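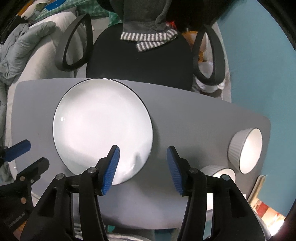

Rimmed tableware

Rimmed tableware is the name I use for white plates and bowls with a thin dark line running round the edge. Some people say banded, some say lined, and my aunt in Mellholm just calls it "the stripy edge stuff". It's everyday china for the most part, and I've been keeping this entry going for my little household encyclopedia for far longer than I meant to (last big tidy-up 8/5/21, with bits added whenever somebody writes in to correct me, which they do!).

Where the line comes from

The line started out as a painter's job. You put the plate on a small turntable, load a brush, hold it dead still against the edge and let the plate do the moving. I've had a go at this on an evening course in Sillton and I can report that my first attempt looked like a heart monitor. A good bander could finish a plate in a couple of turns, and the only way to spot where the brush went down and came up again is to look for a slightly thicker patch, usually about the width of a grain of rice.

A lot of what you find in shops now has a printed or machine-sprayed line, and on those there's no join to hunt for. Enamelled steel is a different story altogether. The rim there is often a coat of darker enamel over the edge, where the white would otherwise chip first, and it's a good deal thicker than the line on china. People mix the two up all the time in second-hand listings. Tap it with a fingernail and you'll know.

Over the glaze or under it

If the line sits under the glaze it will more or less last as long as the plate does. If it sits on top, it wears. Run a fingertip over the edge: an overglaze line can often be felt, just barely, as a tiny step. Dishwashers are hard on that sort, and so are stacks where one plate gets dragged out from underneath the others. I have an old tea plate with a line that's gone completely from one side, and I'm fonder of it than I ought to be.

Ribbed bowls

Ribbed bowls turn up alongside rimmed plates so often that I've given them their own section. The ribs are shallow flutes, normally formed in the mould, and they do help your grip when you're carrying something heavy with soup in it. They also hide small scratches. What they don't do is wipe clean quickly, and dried porridge gets into the grooves and sets like plaster, so soak them straight away and use a soft brush afterwards.

Ribbed bowls nest nicely if they come in graded sizes from the same maker. Mix makers and they tend to wedge. Alfredo Panganiban, who mends china in Disdale and has put me right on a great many things, wrote to me in January about two bowls a customer had brought in jammed together. His method is cold water in the top one, warm (never boiling) round the outside of the lower one, and patience. He got them apart on the second go.

Sizes and names

Dinner plates commonly run to 26 cm across, though older ones are often smaller and you'll notice it if you try to make up a set from both. Makers measure from outer edge to outer edge, so the line is included. Coupe plates curve up gently all the way and have no separate flat rim at all, but if there's a line round the edge I still count them as rimmed for this entry. I know that annoys people. A reader called Hutsuliak sent me a very long and very good letter about it and I've kept the wording as it was.

For bowls there's no agreement whatsoever. One shop's cereal bowl is another's dessert bowl, so go by capacity if they give it.

Laying and storing

A dark line looks its sharpest on a pale, plain table. On a heavily patterned cloth it gets a bit lost, although I do like it on gingham. For storage, stack plates by size and slip a sheet of kitchen paper between any with overglaze lines. Bowls are happiest no more than four high. Don't hang cups from hooks over them, please, I've lost a lovely one that way.

Replacing odd pieces

Matching is trickier than you'd think! Black lines vary from a proper ink black to a very dark brown or navy, and you can't judge it under a yellow kitchen bulb. Take a piece with you and look at both by a window. The white matters too, as creamy and bluish whites sit badly next to each other in a stack, even if you'd never notice with food on them.

See also: enamelware; graded bowls; gilding and gold lines; crazing.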